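Robotics Lab 2, Handout 5: Working rules for multi-finger hands
Instructor: Rakiya Nwosu
Lab assistant: Gediminas Petrauskas
Revised Mon 1 April

Read this before your first bench session. You will be asked to sign the sheet at the door.

1. Before power-on
Walk the full reach of the arm and clear it. Keys, hair clips, pens and cables go in the tray. Anything that has to stay inside the reach is written on the setup card.
Check that the stop button releases and latches. Test it with the arm powered and still.
Tie back long hair. No lanyards or loose sleeves.

2. Speed and force limits
Free motion: 300 mm per second at most.
Within 50 mm of any surface: drop to the slow profile.
Fingertip force limit on cloth: 5 newtons. Do not raise it to get a better grip. Change the approach angle or the finger spacing first.
The limits are set in the Oltent control panel, under Session. They go back to the defaults at every restart, so check them again after one.

3. Working with fabric
Patterned cloth is harder for the vision software than plain cloth. Record the pattern on the setup card.
Lower the hand with the fingers open. Close only after the arm has stopped.
Never pull toward an edge or a gap where a fingertip could catch. If a finger does catch, press stop and free it by hand with the power off.
Note where the cloth ends and what surface is next to it. Friction differs between the two and the force readings will jump.
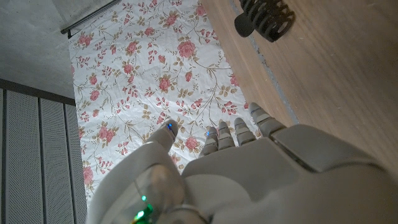
Fig. 1. Hand over a rose-print sheet, with the little finger at the boundary with the wood.

4. Records
One log per run, named with your group and run number. Failed runs are kept. Write down any stop, who pressed it and why.
Logs go in the Warnus folder the same day. Groups using the Lillell hand also fill in the joint wear form.

5. Reporting
Report any pinch, dropped load or unexpected motion to Gediminas in room 224 before you restart. The bench stays off until he has looked at it.

Reading for next week: Tran handbook, the chapter on shared workspaces.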